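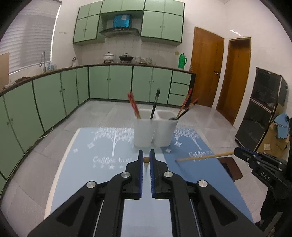

4.2 Kitchen table trial of the Namero service

The Namero service is offered to small laboratories which want to collect two-handed demonstrations but do not want to buy a robot first. The customer pays 565 dollars a month and receives a pair of hand-held grippers, a charging case and an account for the processing of recordings. We used the service for one month in Grekley. We wanted to know if the recordings are good enough when the objects are thin and light, as most of the examples in the supplier's own guide use boxes and bottles. For this reason we chose objects like the long wooden stick held by the gripper on the right in Figure 4(a), together with a white two-part pen holder that stands on the table. A stick of this kind is difficult for the tracking software in two ways. It covers only a few pixels of its width in the wide-angle view, and when it is seen from the end it has almost no length.

The operators received no training except the printed guide. Each of them worked at the table with one gripper in each hand and was asked to keep both grippers in view of each other as much as possible. Namero recommends this, and we agree with the advice. In the recordings where one gripper went out of view for a long time, the path calculated for it was often shifted to one side, and the shift was not always corrected when it came back. The guide gives only one sentence to this point. A new customer can easily miss it, as we did on the first Friday.

We uploaded 306 recordings in total. The monthly plan allows 1,000, so the limit was not a problem for us, but a larger group could reach it quickly if failed attempts are also counted. They are counted at present. The processing was usually finished by the next morning. The web page shows the path of each gripper and the opening of the jaws over time, and the user can mark the start and the end of a grasp by hand. We found this page pleasant to use – the only exception is the search function, which does not accept more than one label.

The ridged surface on the inner side of the jaws deserves a remark. The supplier describes it as suitable for all household objects. In our trial it was reliable with flat sides, but a thin round object could turn between the two jaws after it was gripped. The software records the opening of the jaws and says nothing about this turning, so the angle of the object must be taken from the video.

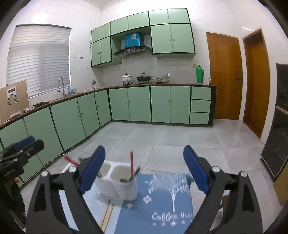
Wing-yan Liu, who read an early version of this section, objected that turning of the object is a general problem of two-finger grippers and should not be held against one service. She added that the Sketley kit, which costs more, has the same weakness. We accept the first point. Still, we think that a service sold for training data should warn its customers when the angle of an object is not known, and a simple note on the web page would be enough.

Figure 4. Table used in the Namero trial, seen from a hand-held gripper. (a) The second gripper holds a long wooden stick. (b) The pen holder between the open pads.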